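Drastia DR7 Garment Steamer
Set-up and Use Guide
Section 4: Filling, Heating and Steaming

Read Section 2 (Electrical Safety) before carrying out these steps. The instructions apply to the DR7 and to the DR7 with the Sider floor stand.

4.1 Filling the tank

1. Set the main switch to 0 and unplug the appliance.
2. Lift the tank by its handle and turn the cap anticlockwise.
3. Fill with cold tap water up to the MAX line. In hard water areas, use equal parts tap water and demineralised water.
4. Close the cap and lower the tank until it clicks into the base.

CAUTION: Do not add perfume, starch, vinegar or descaler to the tank during normal use. Descaling is covered in Section 7.

4.2 Heating

1. Uncoil the hose fully. A kinked hose collects water and will spit.
2. Plug in and set the main switch to 1. The lamp flashes amber.
3. Wait for the steady green lamp. From cold, allow 106 seconds.
4. Point the head away from people and pets and hold the trigger for 12 seconds to clear water from the hose.

Note: If the lamp flashes red, the tank is empty or badly seated. See fault code 172 in Section 9.

4.3 Choosing a surface

Woven shirts and trousers are best steamed on a hanger. Knitwear stretches under its own weight once damp and should be treated flat.

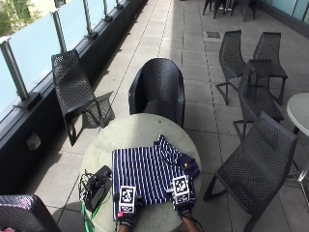 The surface must be level, stable and able to stand heat and moisture. Varnished wood can mark and should be covered with a folded cotton towel. The appliance may be used on a covered terrace in dry weather, provided the socket is rated for outdoor use. A small round table will do for a single garment, as with the striped navy one under the gloved hands, but larger items need a full-length board. Keep the base unit on the floor — never on the same table as the garment.

4.4 Steaming knitwear

1. Check the care label. Do not steam items marked with a crossed-out iron.
2. Turn the steam dial to LOW.
3. Fit the Negri fabric guard over the head.
4. Smooth the garment by hand and align any stripes before applying steam.
5. Hold the head just clear of the surface and move it slowly along the stitch columns. Do not press a fine, close knit; the loops flatten and may not recover. 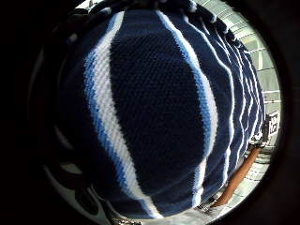 6. Release the trigger and let the fabric cool before moving it.
7. Leave flat until fully dry, then fold.

WARNING: Steam burns. Never steam a garment while it is being worn, and keep the free hand behind the head at all times.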